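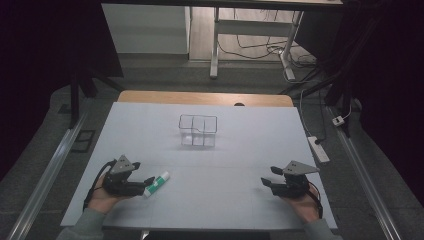 Gualtiero Marino asks whether the rail kit can be fitted before the shock tray, to save lifting the chassis twice. It cannot. The tray bolts pass through the inner rail member, and the rail has to come off again to reach them. Fit the tray first, as in 4.2.

4. Mounting the Okura 2U Server in a Transit Case

This section covers installation of the Okura server in the Gusidis transit case with the Sorensen shock tray. For fixed racks in a building, go to Section 5. For vehicle racks, read this section and then Section 6.

4.1 Before You Start

1. Check that the case is the deep version. The label inside the rear lid reads 900 mm. The short case accepts the tray but leaves no room for the rear cable arm.

2. Remove both lids and set them aside with the gaskets facing up.

3. Open the pressure relief valve by hand. Leave it open until the work is complete.

4. Remove the drives from the server and number the carriers. Drives must go back in the same bays.

5. Fit the wrist strap and clip it to the bare stud at the lower left of the case frame.

CAUTION: With drives and both power supplies fitted, the server requires two people to lift. Do not use the front handles for lifting. They are made for pulling the server along the rails only.

4.2 Fitting the Shock Tray

1. Place the case on its feet on a level floor. Do not work with the case on its side.

2. Slide the tray in from the front until the rear lugs meet the stops.

3. Start all tray bolts by hand before tightening any of them.

4. Tighten the rear bolts first, then the front bolts, to the torque printed on the tray flange.

5. Push down on each corner of the tray and let go. The tray should return to level without touching the frame. If it touches, loosen the front bolts, center the tray, and repeat step 4.

NOTE: Trays shipped before March have plain washers. These must be replaced with the toothed washers in the hardware bag. Toothed washers cut through the finish and form part of the ground path.

4.3 Fitting the Rails and Server

1. Attach the inner rail members to the server. The arrow on each member points to the front.

2. Attach the outer members to the tray uprights. Leave the screws finger tight.

3. With one person on each side, line up the inner and outer members and slide the server in until both latches click.

4. Slide the server out to the service position and back again. If it binds, the outer members are not parallel. Adjust them and try again.

5. Tighten the outer member screws with the server fully in.

6. Close the captive screws at both front ears. The latches alone do not hold the server in transit.

CAUTION: Never leave the server in the service position with the case on casters. The case can tip forward.

4.4 Grounding and Power

1. Run the braided strap from the server ground stud to the frame stud. Leave enough slack for the full travel of the tray.

2. Measure the resistance between the server chassis and the frame stud. If the reading is above the limit on the test sheet, clean both contact faces and measure again.

3. Connect each power supply to its own input on the Dudden power unit. Do not feed both supplies from one input with a splitter.

4. Fit the cord clamps. Pull each cord once to confirm that the clamp holds.

5. Refit the drives in their numbered bays.

4.5 First Start

1. Confirm that both lids are off. The server must not run with either lid in place. Air enters at the front and leaves at the rear.

2. Switch on the power unit and wait for its steady green light.

3. Press the server power button. The fans run at full speed during self-test and then slow down.

4. Open the management page and go to Hardware, then Profile. Select Transit. The default profile, Rack, parks the drives too late for use on a shock tray.

5. Check the event log. Code 73 means that the chassis intrusion switch is open. Reseat the top cover, clear the log, and restart.

NOTE: If code 73 comes back after the cover has been reseated, check that the cover is not held up by the cable arm bracket. The bracket must sit below the lip of the cover.

4.6 Record of Installation

Enter the server, tray, and case serial numbers on the inside of the front lid card, with the ground resistance reading and the name of the installer. Keep a copy with the test sheet.

Section 4 revised Jan 2, 2024. Checked by Pranab Begum.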